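Speaker notes: Good practice for manipulation work at shared benches
Ellitau working group on laboratory robotics, June session
Allow 14 minutes for the talk and 3 for questions from the floor.

Opening
Welcome delegates and acknowledge the host site. State that the bench practice guideline is in its second draft and that comments are still being accepted. The draft applies to small arms working with household objects on a fixed table. It does not replace a site's own risk assessment.
Mention that the Basturis and Proltov benches both adopted the first draft. Copies of the second are at the door.

Part one: marking out the work surface
Clause 1 asks that the surface be divided by tape before any object is placed. A cell is a reference for the operator's record and need not be exact. What matters is that two operators describing the same placement will use the same cell.
Clause 2 deals with upkeep. Tape lifts at the crossings first, and a lifted edge can catch a fingertip or a light object. Crossings are to be inspected at the start of each shift and pressed down or replaced. Record the replacement in the bench log.
Clause 3 covers containers. A container may stand across a line, provided the record says so. Fingers should be open and clear of the contents before an approach begins. 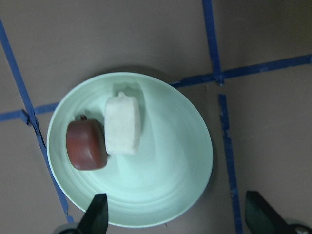 Jelínek objects to Clause 2 as drafted, and asked that the objection be read out: a daily inspection is reasonable, but replacing tape in the middle of a series shifts the grid, and results from before and after can no longer be compared. The clause should require the old line to be traced in pencil before it is removed.
Respond that the point is accepted in principle. The wording will go to the drafting group, and delegates who use paper-covered tables should say whether pencil tracing is practical for them.
Pause for a show of hands.

Part two: two arms over one table
Draw attention to the change in Clause 5. The first draft allowed both arms to move freely over the whole surface. The second requires that one arm be named as the working arm for each step, with the other holding its position away from the target container.
Clause 6 concerns carried items. An item in the fingers is to be brought over the rim of the container before it is lowered, and the operator's hands must stay outside the taped area until the arm has withdrawn. Soft or irregular items call for the lowest grip force that will hold them.
Clause 7 concerns cables. Those running along an arm must have enough slack for the full reach, without hanging where the fingers close. Check this with the arm extended, as a check in the parked position will miss the fault.

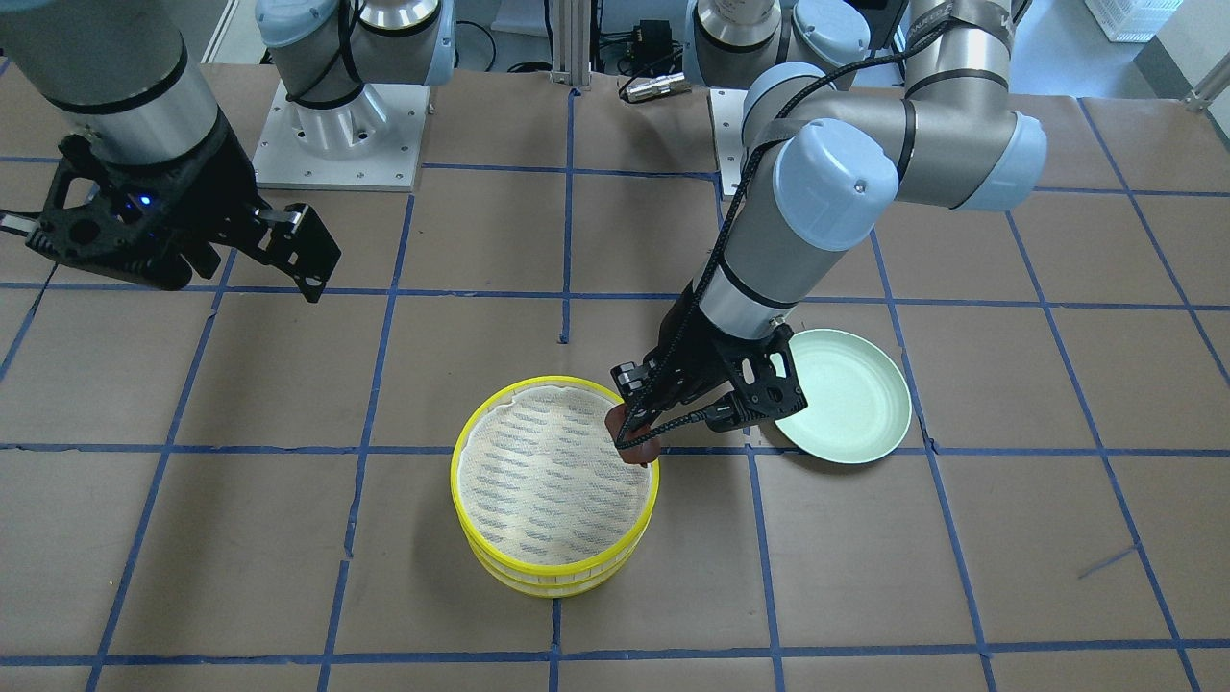
Part three: records and reporting
The Proltov bench submitted 145 log sheets for review, of which 123 were complete. The usual omission was the name of the working arm. The revised sheet places that field at the top.
Dropped items are to be reported even where no damage results. Sites have asked whether a slip inside the container counts. The draft says that it does.

Questions
Refer enquiries about industrial cells to the separate guideline. Written comments on the second draft should quote the clause number.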